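Counting Demonstrations: What Does 4000 Buy You?

Fundisard has put out the next part of its Traltari set, the household one, and the announcement leads with the number. It's 4000 demonstrations. That is a lot of folding, draping, tugging and putting down, and I don't want to be sour about the labor behind it. Somebody stood there for every one of those. But I've been reading announcements like this for long enough to get itchy when the count comes first and the task list is four screens down.

So I went to the task list. Soft goods make up the bulk of it: cloths, covers, cushions, small pieces of bedding. I think that's the right choice. Rigid objects have been done to death, and a system that can stack blocks still falls apart when you hand it a towel. Cloth has no fixed shape, it hides its own corners, and the same grasp in nearly the same spot can give you two different results. If you believe that more examples will fix manipulation, then fabric is where you should be made to prove it.

My trouble is with the word "diverse," which shows up in the announcement more often than I'd like. The 4000 come from 4 rooms. The notes don't say how they are split, and I've asked. If one room supplied most of them, then what we have is a big set from one room with some extras, and a policy trained on it may know a great deal about the furniture there and very little about yours. Naidoo, the earlier set that a lot of us cut our teeth on, had exactly this problem. Models trained on it looked great until someone changed the tablecloth.

Two views from the soft goods work, first the close one between the gripper fingers, then the wider one with both arms and the pink cloth:
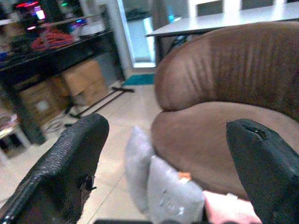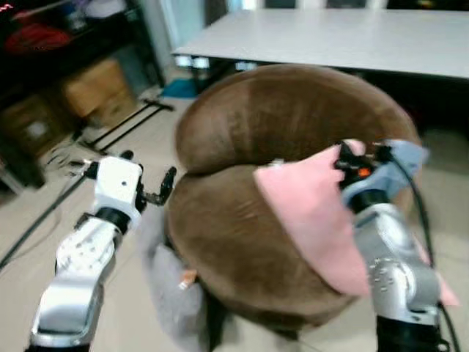
Then there's the matter of what counts as one demonstration. In the Traltari notes an episode ends when the operator says it ends. There's no check against a goal state, and no second person scoring the result. With blocks you could get away with that, as a block is on the other block or it isn't. With a cover on a cushion, who decides? Smooth enough for one operator is a mess to the next. You end up teaching a model the average of several people's patience at the end of a shift.

I'd also like to see the bad ones. The notes mention that failed attempts were "filtered," with no count and no description of the filter. I've complained about this before and I'll do it again. A dropped corner followed by a recovery is worth more to me than ten clean runs, especially with fabric, where dropping the corner is the normal state of affairs. Throw those out and the model has never seen trouble. Then it meets some in the first minute.

To be fair, there are things I like. Wrist and overhead views are time-aligned, which sounds dull, and plenty of releases still get it wrong. Force readings are in there too, raw as well as smoothed. The license is readable by a normal person. And the held-out test has 300 episodes, a decent size for this kind of work — if they come from a room the training part never touched. The notes say "held out" and leave it there. Held out by episode and held out by room are very different promises, and I would not build a budget on the first one.

Trukeck, who make the loader most readers of this newsletter use, say support will be ready in June. Until then you can read the files with a short script, and the folder layout is sensible enough that it won't take you an afternoon.

My advice is to download the soft goods part and leave the rest for now. Train on three rooms, test on the fourth, and do it again with a different room left out each time. If the scores hold up, I'll happily print that and eat my words. If they drop off a cliff, please write in with the numbers, including which room hurt the most. I'll run whatever comes in, good or bad, in a later issue.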